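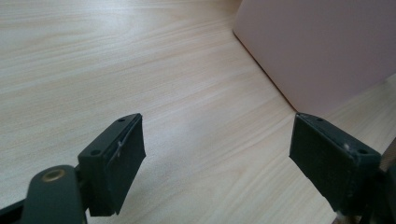 Small plastic storage boxes with hinged lids are issued to every household and workroom that takes part in the Skomorstead storage program, and the way in which a box is set up largely determines whether it will still be in use a year later. The procedure set out on this page applies to a single box and takes less than an hour. It should be carried out at a table of good size, cleared beforehand, with enough bare surface in front of the box to sort its future contents. A pale wooden top with the pink box set well to one side is a suitable arrangement, as small dark items such as screws, needles and hair pins show up readily against the light grain. Glass tables and patterned cloths are less satisfactory.

Before you begin

You will need the box, two soft cloths, a bowl of warm water with a small amount of dish soap, a sheet of heavy paper or thin felt for the lining, scissors, a pencil, a ruler and one adhesive label. Participants who received the Brodell starter kit will find the felt and labels in the flat envelope. Felt from another supplier is acceptable provided that it is colourfast. A scrap can be tested by pressing it between two damp white tissues overnight.

Do not use solvent cleaners, scouring powder or the rough side of a sponge. Coloured plastic marks easily, and scratches on the inside walls will hold dust.

Step 1. Decide what the box is for

Each box should hold one category of item. Sewing notions, spare keys, postage supplies, batteries and first-aid dressings are all suitable. Mixed boxes are discouraged. In the March review of the program, 159 boxes were opened and inspected at participating addresses, and those holding a single category were much more often found in good order.

Write the category on a slip of paper and keep it beside you while you sort. Anything on the table that does not match the slip is to be set aside for another box, returned to its usual place or discarded.

Step 2. Open and check the box

Place the box on the table with the latch facing you. Release the latch with the thumb, raise the lid and lower it gently until it rests on the table behind the body. The lid should not be allowed to drop, particularly in a cold room, where plastic hinges are less flexible.

Check the following before going further:

The hinge moves freely along its whole length.
The latch is firmly attached and has no cracks at its base.
The floor of the box is flat and does not rock when pressed at the corners.
No moulding burrs remain on the inner edges.

A burr may be removed with a fine nail file. Boxes with a cracked latch or a split hinge should be returned to the distribution desk for exchange. Please do not attempt to glue them.

Step 3. Wash and dry

Wipe the inside of the body and the inside of the lid with a cloth dampened in the soapy water. Wipe again with clean water and dry with the second cloth. Leave the box open for at least one hour if it is to hold paper, fabric or anything made of steel. Wipe the table as well before the contents are set out on it.

Step 4. Cut and fit the lining
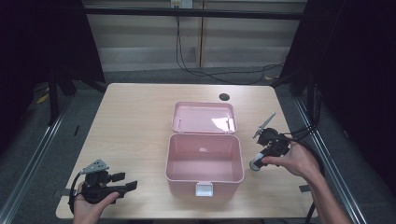 Marisa Valentini wrote to ask whether the lining might be omitted for boxes holding only stationery, as she had found that felt collected pencil shavings and was difficult to clean. Her point is accepted. For pencils, erasers and sharpeners, heavy paper is preferable to felt and can be replaced whenever it becomes soiled. A lining of one kind or the other is still recommended, since it keeps small objects from sliding about when the box is carried.

To cut the lining, measure the floor of the box on the inside, from wall to wall in each direction, and subtract two millimetres from both figures. Mark the rectangle on the reverse of the paper or felt and cut along the line. Round the corners slightly. Lay the piece in the box without adhesive and smooth it from the centre outward. If it buckles, trim one long side only and try again.

The lid requires no lining. Some participants use it as a tray for sorting while it lies open, and a smooth surface is more convenient for this purpose.

Step 5. Arrange the contents

Set out everything intended for the box on the table and remove duplicates. Place the largest items first, along the back wall, and work toward the latch. Items used most often belong at the front. Loose pieces smaller than a fingernail should go into a paper envelope or a small tin before they are placed in the box.

Leave a finger's width of space below the rim. An overfilled box puts strain on the hinge, and the latch may open when the box is lifted.

Step 6. Close, label and record

Bring the lid forward with both hands and press down evenly above the latch until it catches. Lift the box a short distance from the table and tilt it gently to confirm that it stays shut.

Attach the label to the front, clear of the latch, with the category written in block letters. Households using the Hevau record sheets should enter the category and the storage location on the next free line. Each sheet has space for 48 boxes.

Storage and care

Closed boxes may be stacked no more than four high on a level shelf. Keep them away from heaters and out of direct sun, which will fade coloured plastic over time. Boxes should be emptied, wiped and relined once a year.

Replacement linings and labels are available from the Vieira Street desk during regular hours. Questions about this procedure may be directed to Arnaldo Patrício or Filipa Prata at the same address.

Last revised May 31, 2020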